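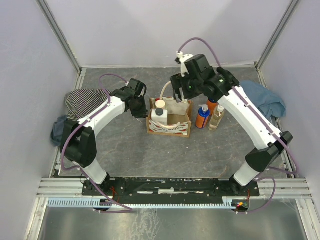
Can Two Robot Arms Pack a Box Yet?
Robotics project report, Zillodstead, 12/10/21

I picked packing because it's the chore I hate most at my job at Omarness - you grab a bottle, put it in a box and do it again until closing. It sounded like the easiest thing in the world to hand to a machine. Wow, was I wrong!

My setup has two arms bolted to one long black plate, a gripper on each, and a small cardboard box on the table between them. I kept the bottles on the right side, all different shapes on purpose (the spray bottle was my big worry, with that nozzle sticking out).

I ran 610 tries and counted 37 clean packs. Plain bottles went best. The spray bottle tipped over a lot, and anything made of cloth was a mess - the grippers pinched a corner and dragged it.

So would I let it near real orders? Not this year. I'd trust it with one kind of bottle and me standing by. In December I want to try softer fingertips and a bigger box, and maybe run the beanie again.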